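Chapter 4
Fingers First: Building the Hand-Held Gripper

I built my first gripper in a shared workshop in January, wearing two jumpers and a beanie, and I got the order of everything wrong. I started with the electronics, moved on to a lovely little housing, and only then asked what the fingers were meant to pick up. By the time I had an answer the housing was in the way and half my printing had gone in the recycling tub. So in this book we start with the fingers!

You'll need the parts bag you sorted in Chapter 3, a soldering iron with a tip you don't mind sacrificing, and a table you can cover in something white. If you're working at home, the kitchen table is fine (clear it with whoever cooks). I do most of mine on a bench at Wotarport, the members' workshop I share with Tyra Rønning and Eskil Engebretsen, and I'll grumble about both of them from time to time because they borrow my hex keys.

The design we're following is one I call Sketero. It's a plain two-finger gripper that you hold in your hand, with black printed blocks for fingers and a mounting body behind each one. There's no motor in it yet. You squeeze, it closes, and you find out a surprising amount about grasping before you've written a line of code. The motorised version, Turka, turns up in Chapter 9 and uses the very same fingers, so anything you get right now you get to keep.
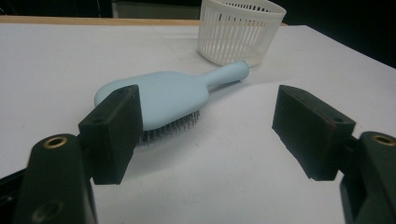 Household things make the best test objects, and I'd pick awkward ones over tidy ones. My early attempts were all on wooden blocks, and I came away thinking I was a genius. Then Idun Sjögren handed me a hairbrush. A brush has a fat end and a skinny end, it doesn't sit flat, and the bristles give way when you press on them while the back doesn't budge at all. Grab it by the handle and the heavy head wants to swing down. Grab it by the head and you need a much wider opening than you planned for. I changed the finger spacing on my drawing that same evening, and the colour of my language changed a bit too.

A basket is the other thing I keep on the table. It gives you somewhere to put the object, which matters more than I'd figured - a grasp that feels solid on the way up can be useless if the fingers foul the rim on the way down.

Now, a word on threaded inserts. You can cut a thread straight into printed plastic and it will hold, for a while. Mine held until about the fourth time I swapped a finger, and I've swapped a lot of fingers since. Brass inserts go in with a warm iron and a steady hand. Let the heat do the work, keep the iron upright, and stop when the brass is flush. If you push, it goes in crooked, and then the body sits crooked on everything you bolt it to. Vidar Fjeld reckons you should practise on scrap first, and I've wrecked enough good prints to agree with him.

Set the fingers up as a pair. Bolt both on loosely, close them against a bit of card, nip up the screws and open them again. Look straight down the gap. You want the inner faces looking at each other, and the tips meeting the table without one digging in ahead of its mate. 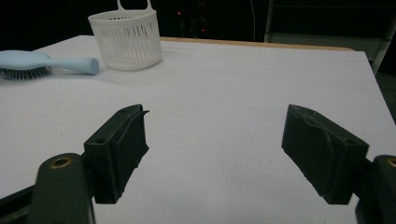

Figure 4.2 The fingers open over the table, with the brush and basket well back.

Take your time over that check. I once skipped it before a long afternoon of practice grasps and spent the whole session blaming my wrist.

We'll print the blocks in Section 4.1, fit the inserts in 4.2, and do our first proper pick in 4.3. Go and find yourself a hairbrush.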